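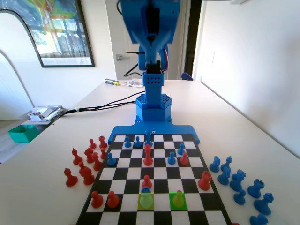 읽는 시간 5분

Uvden 소식: 탁상 로봇팔 두 번째 세트, 구매 계획과 예산

Mirness 작업실의 체스 과제용 로봇팔을 한 세트 더 들이기로 했습니다. 지난 모임에서 나온 질문이 대부분 돈과 일정에 관한 것이어서 지금까지 정해진 내용을 정리합니다. 의견은 2020년 3월 31일까지 Wiebke Lenz에게 보내 주세요. 그 뒤에는 견적서를 확정하고 주문을 넣습니다.

왜 한 세트를 더 사는가

지금은 파란 팔 한 대로 말 옮기기 과제와 조정 작업을 모두 하고 있습니다. 누가 관절을 손보는 동안에는 다른 사람이 기록을 할 수 없고, 기록이 길어지면 정비가 밀립니다. 겨울 내내 예약표가 그렇게 돌아갔습니다. Saadet Güneş가 예약표를 훑어보니 취소된 시간의 대부분이 정비와 겹친 날이었습니다.

팔 두 대를 한 테이블에 놓자는 의견도 있었지만 받아들이지 않았습니다. 판 양옆으로 잡은 말을 내려놓을 자리가 필요합니다. 지금도 빨간 말은 왼쪽, 파란 말은 오른쪽에 모아 두는데, 여기에 받침판이 하나 더 올라오면 자리가 모자랍니다. 두 번째 세트는 별도 테이블에 설치합니다.

예산

세트 하나에 잡은 금액은 1006유로입니다. 팔 본체와 서보, 제어 보드, 전원 장치, 체스판과 말이 여기에 들어갑니다. 컴퓨터는 가지고 있는 것을 쓰므로 뺐습니다. 예비 서보는 85유로로 따로 잡았고, 케이블과 타이, 클램프, 나사 같은 소모품은 41유로입니다. 운송비는 견적마다 달라서 아직 표에 넣지 않았습니다.

예비 서보를 본예산에 넣을지를 두고 이야기가 길어졌습니다. Donal Fitzgerald는 고장이 난 뒤에 사도 늦지 않다는 쪽이었고, Ita Sheehan은 지난번에 부품 하나를 기다리느라 과제 일정이 통째로 밀린 일을 들어 처음부터 사 두자고 했습니다. 결국 예비 서보는 본예산에 넣되 두 세트가 함께 쓰는 것으로 정했습니다. 보관은 Ita가 맡고, 꺼내 쓴 사람은 재고표에 날짜와 관절 위치를 적습니다.

소모품 항목이 너무 작다는 지적도 있었습니다. 첫 세트를 꾸릴 때 케이블 정리 비용을 아예 잡지 않았다가 나중에 각자 사 온 영수증을 모아 처리했습니다. 케이블은 받침에서 테이블 왼쪽으로 빼서 타이로 묶어 내리고 있으며, 새 테이블에서도 같은 방식으로 합니다. 길이가 부족하면 연장선을 더 사야 하므로 콘센트 위치를 먼저 재야 합니다. 이 일은 Donal이 하기로 했습니다.

견적

견적은 두 곳에서 받았습니다. Keane은 조립된 상태로 납품하고 운송비를 따로 받습니다. Broltik은 부품 상태로 보내며 본체 값이 더 낮지만 조립은 우리가 해야 합니다. 납기는 Keane 쪽이 10주입니다. Broltik은 서보 재고에 따라 달라진다고만 답했고, 날짜를 적은 문서는 아직 받지 못했습니다.

조립에 드는 시간도 따져 봐야 합니다. 첫 세트는 Brendan Brophy가 거의 혼자 조립했는데, 조립보다 관절 영점을 맞추는 데 시간이 더 걸렸다고 합니다. 이번에도 부품 상태로 산다면 Brendan 외에 한 사람이 더 붙어야 합니다. 하겠다는 분이 없으면 Keane으로 갑니다.

두 견적을 비교할 때 볼 것은 다음과 같습니다.

서보 모델이 지금 쓰는 것과 같은지. 다르면 예비품을 함께 쓸 수 없습니다.
받침판의 나사 구멍 간격. 지금 쓰는 클램프와 맞아야 합니다.
전원 어댑터 포함 여부. Broltik의 첫 견적에는 빠져 있어서 다시 요청했습니다.
반품 조건과 반품 운송비 부담.
세금 포함 금액인지.

사지 않기로 한 것

더 큰 팔은 이번 계획에 없습니다. 지금 하는 과제는 지정된 칸의 말을 집어 다른 칸으로 옮기는 일이고, 도달 거리는 판 하나만 덮으면 됩니다. 칸 표시도 그대로 씁니다. 화면에 노란색과 초록색 사각형으로 칸을 표시하는 프로그램은 이미 있고, 두 번째 세트에서도 설정 파일만 바꾸면 됩니다. 추가 비용은 없습니다.

말도 같은 빨강과 파랑으로 맞춥니다. 흑백 말을 사면 조금 싸지만 검은 칸 위의 검은 말은 구분하기 어렵고, 기존 기록과 조건이 달라집니다. Saadet가 색을 바꾸지 말아 달라고 특별히 부탁했습니다.

공구는 한 벌을 더 살지 정하지 못했습니다. 드라이버는 지금 한 테이블에서도 자주 찾으러 다니게 되니 각 테이블에 하나씩 두자는 의견이 많습니다. 산다면 소모품 예산 안에서 처리합니다.

일정

의견 마감 후 Wiebke가 최종 견적을 받아 주문합니다. 납기가 지켜지면 설치는 6월입니다. 설치 주간에는 기존 팔도 하루 멈춥니다. 두 대의 기준 위치를 같은 방법으로 다시 재야 하기 때문이며, 날짜는 물건이 도착한 뒤 예약표에 올리겠습니다.

그 전에 새 테이블을 놓을 자리부터 비워야 합니다. 벽 쪽에 쌓인 서류와 잡지 중에 가져갈 것이 있으면 미리 챙겨 주세요. 남은 것은 설치 전에 정리합니다.

결제는 두 번에 나누어 합니다. 본체와 체스판은 주문할 때, 예비 서보와 소모품은 도착 확인 후에 냅니다. 개인 카드로 먼저 사는 일은 이번에는 하지 않습니다. 급하게 필요한 것이 있으면 Wiebke에게 품목과 금액을 적어 보내면 됩니다.

조립을 돕고 싶은 분은 Brendan에게 직접 연락해 주세요. 납땜은 없고, 나사를 조이고 배선을 확인하는 작업입니다.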